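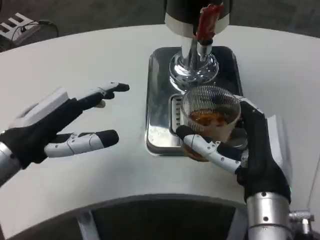
Unit 7: Serving Cold Drinks from a Countertop Dispenser

Stutton Hospitality Certificate, handout for the November group

Welcome back, everyone. Last time we spent nearly the whole session on hot drinks, and I promised you something gentler, so today is all about the countertop dispenser and the small habits that make a counter pleasant to walk up to (and a good deal easier to close down at night!).

1. Where the cup goes
Bring the cup in under the spout, a little below it, and keep it upright. If you are pouring something with foam, like the cold brew we use from Salinas, tilt the cup slightly at first and straighten it as it fills. Hold it by the side, please, and keep fingers away from the rim. I know I say this every term, and I will go on saying it, as it is the first thing the Firkero assessors write down.

2. How full
Half a cup is plenty for a tasting pour. A thin, clear plastic cup with ribbed sides will give if you squeeze it, so a light grip is best, and clear cups let you watch the level and the color as you go. Anything floating near the top deserves a second look before you serve it. Let foam settle for a moment, and if you find you have grounds or sediment, pour it away and start a fresh cup.

3. The drip tray
Stainless steel shows everything. White spots on a tray are often left by hard water, and a dry cloth only moves them about. Use warm water with a splash of vinegar, rinse, then dry with a clean towel. Lift the slotted grate out and wash it separately, both sides. Polished spouts get the same soft towel and never the scouring pad.

4. Before next time
Read pages 60 and 61 in the Darkon workbook and try the short exercise on page 44, in pencil if you like. Bring an apron and a towel you don't mind staining. We will start at the sink.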